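The house with the blue gate

We bought the place in Grodham in June, on a day so hot the real estate agent did the whole tour fanning herself with the floor plan. I fell for it in the kitchen. My husband Tomos fell for it in the shed, where the last owner had left a workbench and a vise and (he still brings this up) a full set of chisels. Between us we managed to ignore the bathroom completely.

I should say I'd never lived anywhere with stairs of my own. I grew up over my aunt's shop on Girkgate, then came a string of rentals, the last of them so small that you had to close the oven to open the fridge. So two floors and a yard felt ridiculous, like we'd been handed somebody else's keys. The first night we slept on a mattress in the front room with the windows open and I listened to every creak, completely thrilled!

The creaks lost their charm by the second week. One of them was the landing, which dipped when you walked on it, and our neighbor Gianni Palumbo came over, bounced on it twice and said we'd want to get that looked at. We got it looked at. It cost us over 3000 dollars, and there went the new couch.
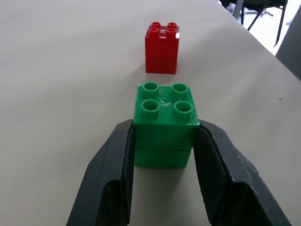
Moving in is mostly deciding what goes where, and I'm terrible at it. I had 12 boxes marked "misc" in my own handwriting. Tomos likes a plan, so he drew one on graph paper, every room, every shelf, and I agreed to all of it and then put the books in the dining room anyway. We argued about the little back bedroom for most of a month. He wanted an office, I wanted somewhere for my nieces to sleep, and what settled it was a tub of toy bricks. You know how two green ones pressed together will sit there looking like the start of something? The girls came for a weekend, tipped the whole tub out on the floor, built half a castle and begged us to leave it up until next time. It's their room now. He has a desk on the landing, which at least doesn't dip anymore.

The yard took longer. Assunta Monti, who lives behind us and is 60 and can outdig anyone I've met, passed cuttings over the fence before we'd even said hello properly. Currants, mint, a rose she swore was a climber. It hasn't climbed. I planted everything too close together and she let me do it, then came around in the fall with a spade and helped me move the lot. We drank coffee on upturned buckets afterward, both filthy, and she told me who had lived in our house and who had painted the gate blue and what the street had to say about it at the time — plenty.

We've kept the gate blue. The bathroom is still the color of canned salmon, and my friend Songül refuses to brush her teeth in there with the light on. We've got tile samples lined up along the edge of the tub, and every morning I like a different one. Tomos has started a new sheet of graph paper.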